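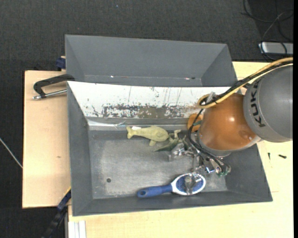

Hurnus teases its first middleweight motorcycle, mostly in the dark

Hurnus has released a teaser for its long-promised middleweight, the Villia, and anyone hoping to see a motorcycle will need patience and a bright monitor. The clip runs for 11 seconds. Eight of those are fog.

What can be made out is a round headlight, one mirror and the left side of a fuel tank in a colour that might be green. There is also a sound, which the company describes as "the heartbeat of a new chapter" and which most owners of a parallel twin will recognise as a parallel twin.

The full unveiling is set for Thursday. Order books open the same night, so buyers will have the length of a livestream to decide whether they like it.

The numbers are a little clearer than the pictures. Hurnus has confirmed a dry weight of 200 kilograms, a figure that leaves out the fuel, oil, coolant and battery, all of which riders tend to bring along. The tank holds 12 litres. That's modest for a bike the press material calls a "continent crosser", particularly if the continent is this one, where the next servo can be a fair way past the last one.

Power has not been announced. Neither has price, although dealers have been told to expect it to land "in the neighbourhood" of the Mikard 500, a neighbourhood that has become noticeably dearer over the past couple of years.

The Villia shares its frame with the smaller Hurnus commuter, stretched at the rear to make room for a pillion seat. Early riders of the commuter complained that the seat was too hard. Hurnus says it has listened, and the Villia will be offered with a softer seat as an option.

Buyers can also pick from a catalogue of 343 accessories, which seems generous for a motorcycle that has yet to show its right-hand side. Among them are heated grips, two heights of windscreen, a leather tool roll and a centre stand. The tools are sold separately.

First deliveries are pencilled in for April. Potgieter, which handles distribution here, would say only that stock will be limited and that demonstrator bikes should reach dealers "ahead of or shortly after" the first customer machines.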